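Household Guidance: Care of White and Pale Work Surfaces

Issued by the Gusimdale Household Advice Service. Text prepared by Kristine Dagdag.

White tables and worktops show marks sooner than darker ones, and many are damaged by the cleaning itself. The advice in this sheet applies to painted, laminated and sealed surfaces. Oiled or waxed timber should be treated according to the maker's instructions.

Daily care

Remove crumbs and grit with a soft brush before wiping. Wring the cloth out well, wipe in one direction and dry the surface with a clean towel. Washing-up liquid is sufficient for most kitchens; 8 drops to a full bowl of warm water will do.

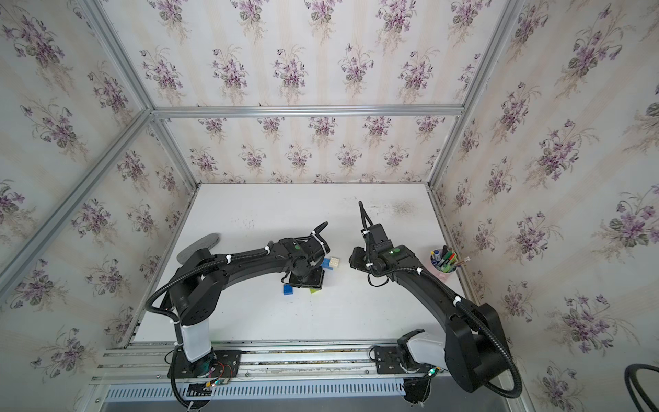
Wallpaper beside a table needs separate attention, as splashes travel further than most people expect. Dab fresh spots with a dry cloth and test any damp cleaning in a corner first. A busy pattern, such as bunches of violets on cream, will disguise small marks for a long time, so inspect the paper closely at the start of each season. Papers not sold as washable should never be wetted.

Scuffs and dents

Grey scuffs are often deposits left by rubber, metal or hard plastic. Try a white pencil eraser before any liquid, then a paste of bicarbonate of soda applied with a fingertip and rinsed off at once. Scouring pads must not be used — they dull the finish, and dull patches collect dirt. Dents cannot be cleaned out. Small ones may be left alone unless the coating has cracked.

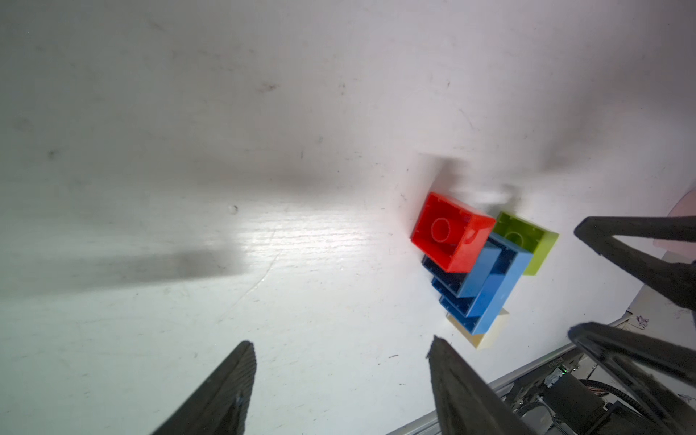 Plastic building bricks on a scuffed white tabletop.

Where children play at the table, a cotton cloth or a thin mat will prevent most new marks. Wash plastic toys from time to time, as grit held underneath them scratches.
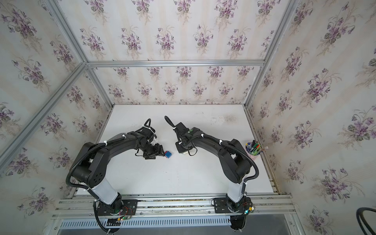
Stubborn stains should be tackled in good daylight, with the table cleared. Work from the outside of the stain towards the middle and change the cloth often. The far edge of a table is easily missed, and faint grey smudges can remain there when the rest is nearly clear. Walk round to that side if there is room, or draw the table away from the wall.

Do not mix cleaning products. Bleach must never be combined with vinegar or any other acid.
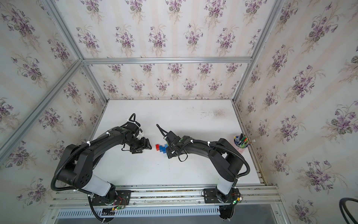 White tabletop with darker stains towards the back.

Printed copies of this sheet may be requested from the Jollotdale office, quoting leaflet 448. The companion sheet on washable wallpapers will be reissued in September.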